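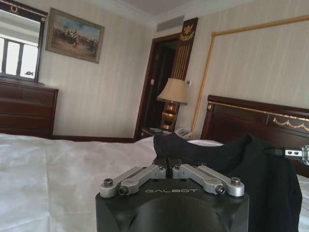

The Long Way to a Flat T-Shirt

Sunday, July 19, 2020

There are people who fold a T-shirt in the air, standing up, while talking to you about something else. I have watched them do it in stores and have come to regard them the way I regard people who can whistle with two fingers. The rest of us need a bed.

A bed is the best laundry table in the house, and it costs nothing extra, having already been paid for as a bed. It's the right height for anyone willing to stoop a little. It's wide enough for a shirt with its arms out. If it has a white sheet on it and the shirt is black, you can see exactly where the one stops and the other begins, something my old ironing board, with its busy pattern of ferns, never managed.

I should say that I came to folding late. For years I ran what I called the chair system, in which clean clothes went onto a chair and were worn off the top. The chair system works very well until you want something from the bottom. Last December I wanted something from the bottom, and in the course of getting it I counted my T-shirts. There were 36. Of these, 20 were black.

A black T-shirt is a forgiving thing to wear and an awful thing to fold. It swallows its own seams. Ball one up, drop it on the bed, and you have a dark heap with no obvious way in – no front, no back, and a neck hole that could be any of several holes. You go around the edge with your fingers, feeling for something that comes to a point. Sleeves lie to you here. They have corners too, and I have built entire folds on the belief that a sleeve was a hem.
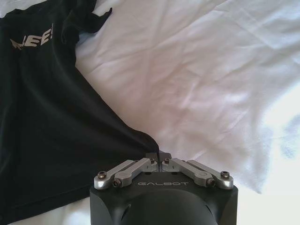
What you want is the hem, and specifically the end of it, where the side seam comes down. Take that corner and pull it out away from the body of the shirt. Then go find its partner. Once you have two hem corners the rest of the garment more or less confesses, and you can smooth from the middle outward with the flat of your hand. Don't tug. Tugging a T-shirt gives you a longer T-shirt, briefly, and then a wrinkled one.

From there the schools divide. The Grodeck method, as taught to me from a pamphlet that came free with a set of hangers, calls for thirds: one side in, sleeve back, other side in, sleeve back, then up from the bottom twice. It has 5 steps and a diagram in which the shirt appears to be made of cardboard. The Kowalchuk method halves the shirt lengthwise first, which is faster and leaves a crease down the sternum like a paper airplane's. I tried rolling as well. Rolled shirts look wonderful in a drawer until you remove one, after which the others relax.

I bought a folding board, too, a hinged plastic affair by Bravow. It makes a perfect rectangle every time, provided the shirt is the size of the board. Mine are not. The board now lives behind the dresser.

The hard cases are the shirts with words on them. Lettering that's been through enough washes stiffens, and the fold wants to happen along the top of the print whether you invited it to or not. You also have to decide which part of the message to leave showing. My Husov tour shirt, folded in thirds, says only "SOV." A shirt that shouted a whole word when you bought it may spend its drawer life shouting the back half, and you learn to find it by that.

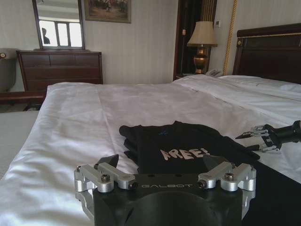 Opinions differ on how good the rectangle has to be. Mine come out rough, with one side neat and the other stacked up thick, like a sandwich made in a hurry. I used to undo these and start over. Then I timed myself and found I'd spent 83 minutes on a single load, and lowered my standards on the spot. Put the thick side toward the back of the drawer. The front edge is the only one anybody sees, and it's the only one I smooth anymore.

I do still lay each one flat on the sheet and press it once with my palm before it goes in. Then I stack them, turn the pile around so the good edges face out, and get the pillows back where they belong before bedtime. The socks remain on the chair.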